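Search the FAQ

Type a keyword

Hand-Held Gripper Trials: Frequently Asked Questions

These are the questions that come up most often about our side-by-side gripper trials at Kasilitz. If yours is missing, write to us and it will probably end up on this page!

What are you comparing?

Finger shapes, mostly. We have two sets going through the same household tasks: the Peneteck fingers, which are a bit stiffer at the tip, and the Futbridge fingers, which bend more and let go of things more easily. Later we added a camera test to the same schedule (more on that further down).

Why hand-held tools and not an arm?

Speed! One person can try a grasp, dislike it, turn a wrist and try again in a couple of seconds. With our arm, the same change means replanning the motion and waiting. We still run the best finger set on the arm at the end, but by then we have a good idea of what it should be able to pick up.

Why so much laundry?

Cloth is wonderful for this. It slides, it bunches, it comes up in two layers when you wanted one, and a thin hem will show up a bad fingertip faster than any block or cup. Towels are forgiving. Shirts are where the fun starts, and anything with trim or a thick seam gives you an edge to aim for. 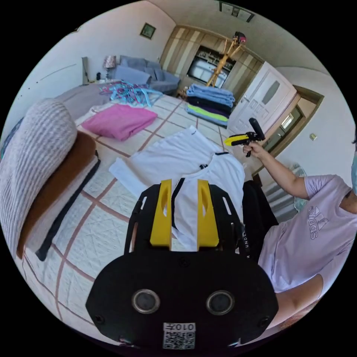

Two hand-held grippers at the bed, one closed on a white garment with black trim.

Can two people work on one pile?

Yes, and we recommend it for anything bigger than a T-shirt. Agree beforehand who holds and who folds. If both of you pull, you learn plenty about fabric and very little about grippers. Kjell Bakke wrote our two-person instructions after a long afternoon with a fitted sheet, and they are worth reading before you start.

How many grasps do you need before you trust a result?

We do 50 per finger set per item. The August round came to 2191 grasps once the spoiled recordings were taken out. For a quick look at a new fingertip, 30 is enough to tell you whether it deserves a full run.

What counts as a successful grasp?

The item leaves the surface, stays held while you move it, and comes free when you open the fingers. That last part trips people up. A grippy pad that won't let go of a sock has failed, even if the lift was beautiful.

Which fingers are better so far?

For lifting a single layer from a soft surface, Peneteck. For smoothing and releasing, Futbridge, and I was really pleased by how good they are at it. We had 352 release attempts in the last round and hardly any snags with the softer set. Hangers are still awkward with both.

Which camera do you use?

We are between two. The wide one keeps both the fingertips and most of the work surface in view, so it is easier to match up with a second tool. The Hầu camera is sharper close in and shows stitching very nicely, but it loses track on plain bedding. A patterned cover helps a lot with either.

Does the controller make a difference?

More than we expected. With the older controller, the fingers closed a touch late on the arm, and thin cloth slipped away. Shortening that delay helped more than any new rubber we tried. If your arm does much worse than your hand with the same fingers, check the timing first.

Can I send in my own fingertips?

Please do! Send two matching pairs, tell us what they are made of, and include the screws if they are an odd size. Printed parts are fine. The next batch opens on 22nd April.

Will I get the recordings back?

You get every recording made with your parts, the failed grasps included, plus our notes. The failures are usually the good bit.

Contact: Kasilitz gripper trials desk | Copyright Kasilitz | Back to top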